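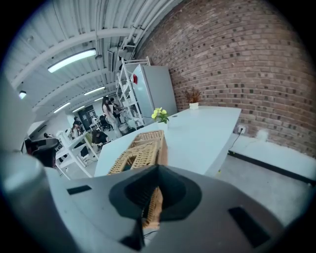 As famílias vão pagar menos e ter mais tempo para se despedir, garante a Plondgate. É a frase com que a agência funerária apresenta o Curkico, o serviço de homenagens em linha que entra em funcionamento em fevereiro nas suas casas de Jirnar e que substitui o anúncio de falecimento em papel, o livro de condolências à porta da capela e a lista de donativos que muitas famílias pedem em vez de flores.

A promessa merece ser lida com a tabela ao lado. A página de homenagem é gratuita durante seis meses. Findo esse prazo, a família paga 42 euros por ano para a manter aberta, ou vê as mensagens passarem para um arquivo a que só tem acesso mediante pedido escrito. O anúncio em papel custa mais à cabeça, é certo, mas paga-se uma vez. Ao fim de alguns anos a conta inverte-se, e o folheto distribuído ao balcão não faz essa conta.

O mesmo folheto fala em "memória para sempre". As condições de utilização, que ocupam várias páginas e só aparecem no momento da assinatura, são mais modestas: a Plondgate reserva-se o direito de encerrar o serviço com três meses de pré-aviso. Sobre o que acontece às mensagens nesse caso, o texto limita-se a dizer que serão tratadas "de acordo com as possibilidades técnicas". Perguntámos o que isso significa. A agência respondeu que a pergunta é prematura.

Há também a questão dos donativos. Quem quiser contribuir para uma instituição escolhida pela família passará a fazê-lo através da página, e o dinheiro fica numa conta intermédia até ao fecho da campanha. A agência diz que não cobra comissão. Diz também que há "custos de processamento", descontados antes da entrega, e que o valor depende do meio de pagamento. A tabela desses custos não foi publicada até à hora de fecho desta notícia. Para quem dá dez euros em memória de um vizinho, a diferença entre comissão e custo de processamento é capaz de ser difícil de encontrar.

A Plondgate afirma que 2.000 famílias já manifestaram interesse no serviço. Não explica como chegou ao número. Na ficha que se preenche ao contratar um funeral existe uma linha, já assinalada de origem, em que o cliente declara querer "receber informação sobre homenagens digitais". A agência não quis esclarecer se é daí que vem o total, e remeteu para um balanço a divulgar mais tarde.

A concorrência reagiu com cautela. A Thongdee, que tem casa mortuária do outro lado de Jirnar, vai manter o livro de assinaturas em papel, entregue à família no fim da cerimónia sem encargos adicionais. Admite que estuda uma solução parecida para quem vive fora e não pode vir ao velório. É de resto o argumento mais sólido a favor do Curkico: há emigrantes que sabem da morte de um parente dias depois do enterro e que não têm onde deixar uma palavra. Esse problema existe. Falta perceber por que razão resolvê-lo exige uma assinatura anual.

Quanto ao papel, a mudança não será imediata para todos. Os anúncios afixados à entrada do cemitério continuam, segundo a Plondgate, "enquanto houver procura", expressão que também não vem acompanhada de prazo. Numa terra em que muita gente mais velha fica a saber dos funerais por essas folhas — e pelo sino — convinha que viesse.

Os velórios nas capelas da agência mantêm o horário atual, com encerramento às 22h00. As famílias que contratarem um funeral a partir de fevereiro podem recusar a página sem alteração do preço do serviço, desde que o indiquem por escrito antes da cerimónia. Os pedidos de arquivo são feitos ao balcão. A Plondgate não indicou em quanto tempo lhes responde.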